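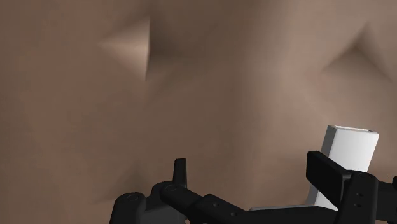 Publications > Tenancy Matters > Interviews

Furnished from the first night: an interview with Angeliki Michailidis

Interview by Danai Panagiotou
Thursday, August 31, 2023

When the Tresamside Housing Service began offering furnished tenancies, the arrangement was meant for people leaving short-term accommodation with few belongings. It has since been opened to any new social housing tenant who asks for it. Angeliki Michailidis has managed the program from its office in Haslam for nine years, and agreed to speak with this publication about how it operates, what it costs tenants, and where she believes it still falls short.

Ms Michailidis came to the Service from private property management, where a furnished flat was a product with a higher rent. She found that social housing worked from the opposite assumption. Homes were handed over bare, often without floor coverings, and the tenant was expected to find the rest.

"I was shown through a unit on my second day," she said. "It was clean and freshly painted and there was nothing in it at all. The tenant was a man in his fifties with two bags. We gave him the keys and a sheet with the bin days on it. I remember asking my supervisor where he would sit, and she said most people had family who helped. He'd already told us he didn't."

At present the program supports 361 tenancies across Tresamside and the neighbouring district of Cimmont. Tenants choose from a list that covers beds, seating, a table and chairs, a fridge and a washing machine, together with curtains and floor coverings where the property has none. The goods remain the property of the Service for the first part of the tenancy and may later be transferred to the tenant at no charge.

Asked why the Service does not simply give the furniture away at the outset, Ms Michailidis said the question was raised at almost every meeting she attended.

"If we own the fridge, we have to fix the fridge. That's the main thing. A person on a low income who is given a fridge has a fridge until it breaks down, and then they're back where they started, or they sign up for a rental contract at a shop and pay for it three times over. While it's ours, they ring us and we send somebody. Once they're settled, we have the conversation about handing it over, and quite a few people tell us they'd like to wait."

The weekly charge has drawn criticism from tenant groups, who argue that it bears most heavily on people in part-time work. Ms Michailidis accepts the point. Until June, tenants paid the same amount whether they had taken a full household of goods or a single bed. A banded charge is now in place, with the lowest band covering up to three items.

"It should have been done years ago," she said. "We had people turning down a table they needed, and others taking a second wardrobe on the grounds that they were paying for it anyway. Neither of those is a sensible outcome. I'd have liked the lowest band to be lower still, and I've said so in writing."
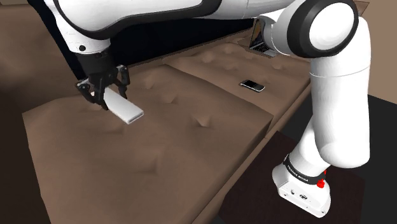

Much of the program's daily work concerns the stock itself. Goods are bought new, or taken back from ended tenancies, cleaned, inspected and issued again. Every piece is entered in Disolex, the asset register used by the Service, with the date of purchase, the date of each inspection and a short note on condition. Mattresses are never reissued. Upholstered seating may be, provided its fire safety label is attached and legible, and a worn cushion cover can be replaced without sending the whole piece to waste.

Ms Michailidis spoke at some length about seating, which she described as the item most often underestimated by people drawing up budgets. In a one-bedroom unit the sofa is where meals are eaten, where children do homework and where visiting relatives sleep. It is also the piece on which tenants hold the firmest views.

"Depth is what they complain about. The suppliers like to sell a deep seat because it photographs well in a catalogue. Many of our older tenants can't get up out of one. We now ask for a firmer seat and a higher front edge in every order, and we had to go through 17 models before we settled on the range we use. Colour comes up as well. I had thought people would want something neutral, but they want something that doesn't look as though it came from us."

She was asked whether tenants are able to see goods before choosing. For most of the program's life they were not, and selections were made from a printed sheet. A small display area has been set up at the Haslam office, open by appointment, where one example of each main item can be tried.

"People sit down properly, they don't perch. They take their shoes off and bring their mother. One woman stayed for most of an afternoon deciding between two armchairs, and she was quite right to, as she'll be looking at it every day. Returns in the first month have dropped a good deal, although I would be careful about putting that down to the display alone. We changed the delivery contractor in the same period." 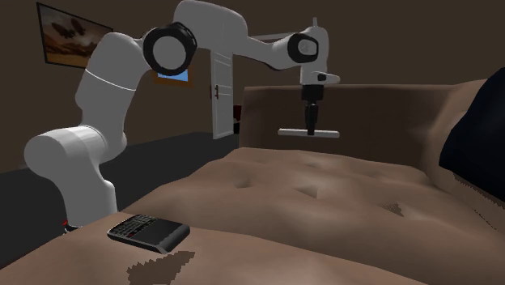

Brown upholstered sofa.

Delivery remains a weak point. The Service aims to have furniture in place on the day the keys are handed over, and in Tresamside it generally succeeds. In Cimmont, where several blocks have no lift and the access roads are narrow, the average wait is some 15 days. Staff issue a bedding pack and a folding bed in the meantime. Ms Michailidis does not regard this as adequate.

"A folding bed for a night is fine. A folding bed for two weeks, with a baby, is a different matter. We've asked for a second vehicle and a storeroom on the Cimmont side, so that the common items are already there. The request has been with finance since June and I am told it is being looked at."

She was also asked about evidence. The Service's own records suggest that furnished tenancies are less likely to end within the first year than unfurnished ones, but the two groups differ in age and household type, and no independent study has been made. Ms Michailidis said she would welcome one, and would prefer that it follow tenants after the goods are transferred, when the support of the program has been withdrawn.

"The first year we know something about," she said. "By the third or fourth year we've lost sight of people unless they ring us for a repair. I'd want to know what they kept and what they threw out, and what they had to borrow money for."

Tenants who signed an agreement before the banded charge was introduced are not moved to it automatically. They may apply for a review at the Haslam office or through their tenancy officer, and any reduction is applied from the date on which the form is received.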